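# About Navine

Navine is a furniture repair and restoration shop. Oğuzhan Karabulut opened it as a one-bench workshop on Prondamholm Road, fixing dining chairs for people in the neighborhood. Dae-han Jin joined later to take on upholstery, and the two of them still run the business today. We now have 5 full-time employees and 4 workbenches, all in the same building.

Most of what comes through our door is ordinary household furniture. We reglue loose joints, replace drawer runners, patch veneer, rehang doors and match old finishes. We also reupholster seats and sofas. We do not buy or sell antiques, and we do not give appraisals.

Every job starts with a written estimate. Bring the piece in or send us the measurements with a short note on what is wrong. If the repair will cost more than the piece is worth to you, we would like you to know that before we start. Estimates are good for 50 days.

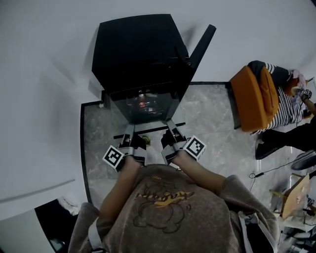 Large items can be picked up and returned by our own van. Pickup is free within the town limits, and there is a flat charge past the Zamani bridge. Please empty drawers and shelves before we arrive and tell us about any stairs when you book.

Simple repairs are usually finished within two weeks. Refinishing takes longer, as each coat needs time to cure, and upholstery depends on when the fabric comes in. We order most of our fabric from Gutatura, and their sample books are at the front counter. You are welcome to take one home overnight.

Repairs to joints and hardware are covered for one year. Keep your receipt, which has the job number on it.

We close for one week in October for maintenance. Finished pieces can be left with us for up to 51 days at no charge. After that we add a small storage fee.

Page updated 14/01/2026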